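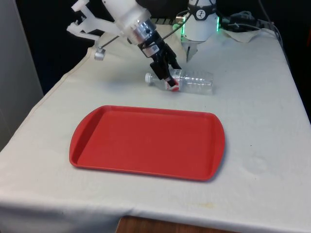
Water bottle and red tray on a white cloth

Destination Writing, Week 4: Making a Place Sound Like Itself
Tutor: Nilmini Herath

Welcome back! This week we're off to Jollow, the harbour town in your reader, and I can't wait to see what you do with it.

Start with the two brochure extracts. The first gives us "stunning views" and "friendly locals" - it could be anywhere! Roy Oakley's gives us the 17 steps down to the fish market and the smell of tar in September. Same town, same colour of sea, and I know which one I'd book.

Things to listen for
Verbs doing the work of adjectives. Local names, used once and left alone. Distances a walker would care about (Oakley's "400 metres, all of it uphill" is a favourite of mine).
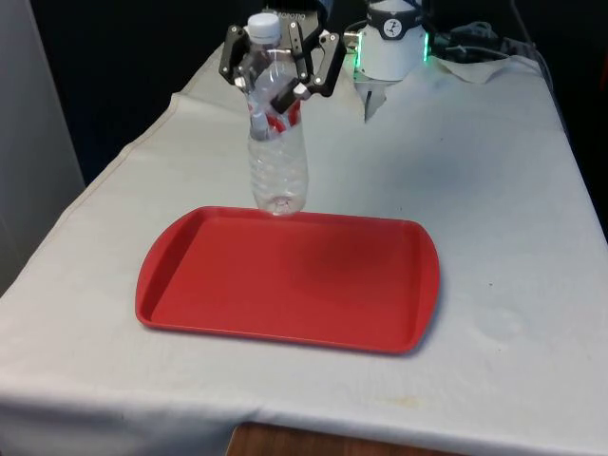
Bottle upright behind the tray

In class
Swap drafts with a neighbour and cross out every word that would also suit Hadar. Then read aloud what's left - it's great fun, and a bit brutal.

For Tuesday
Bring a 15-line opening on a place you know well. Your own suburb is fine.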